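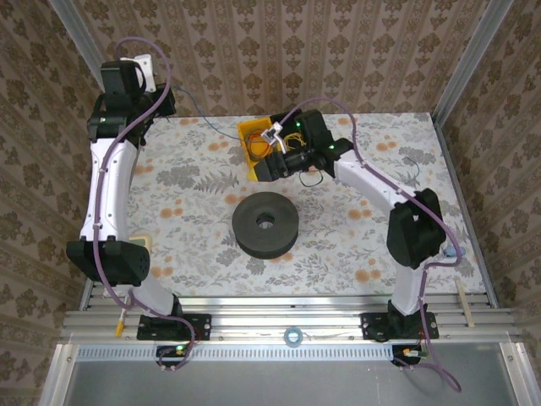
Granwood, March

## About Kulkarni

Kulkarni tests two-armed tabletop robots for small manufacturers. We started with one bench in Granwood and now run 22. Agathe Cordier has led the test group from the beginning.

Most of our work is sorting and handling: foam parts, tape, wire. Wire is the hardest. It tangles, hangs from the fingers and catches on whatever is next to it.

## The Tenano fault

Last year an arm on the Tenano project kept pulling after a wire snagged. The force limit had been set correctly, but a software update put it back to the factory value on restart. The arm dragged a parts box across the table and cracked a wrist bracket. An operator was reaching for the stop button and bruised two fingers.

We shut down every bench for 5 days and went through 774 run logs. The same reset showed up in 169 of them. Our startup check had only confirmed that a limit existed. It did not read the number.

## What we changed

- Limits are read back from each arm before power goes to the joints.
- Hands stay off the table until both arms report a stop.
- Cables are checked for slack at the start of each shift.
- Any operator can close a bench, and only the test group can reopen it.

Clients receive our fault reports in full, including the Tenano report. Requests go to the test group at our Prellell Street office.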